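Search this site Enter keywords Go

Home Visits Workshops Materials Archive Contact

Sedel Open Day, Tabletop Hall
2022-06-10

The Sedel works at Zelamitz opens its finishing hall once a year. Entry is by the loading door, and the route runs from timber storage to the test tables. I spent most of the visit on the wooden tops and the handling area at the far end.

Boards arrive from Fularberg and rest for 29 days before they are machined. Strips are ripped, sorted by color and glued up under clamps. The glued blanks are planed on both faces, then sanded at 80 grit and again at 300. Edges receive a 9 mm radius. Oil is applied by hand with a cotton pad, and the surplus is wiped off before it turns tacky.

Finished tops are put to use in the hall. The one at the last station is light wood with a butcher-block grain, and the item being handled over it was a blue cylinder with a navy band at the middle, held near both ends.
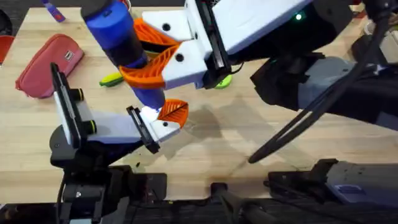

Semple asked whether a pale top is a sensible choice for a work surface, given that it marks sooner than a dark one. The reply from the floor was that marks are meant to show, so that the top can be sanded before dirt gets below the oil. Semple remained doubtful and would have preferred a lacquer.

My own view is closer to the works. A lacquered top is easier to wipe, but a local repair leaves a visible edge. An oiled top can be sanded in one spot and oiled again the same day.

Care sheets were available at the exit. They advise against standing water and recommend fresh oil every October. Parking is behind the timber store; the front gate is for deliveries only.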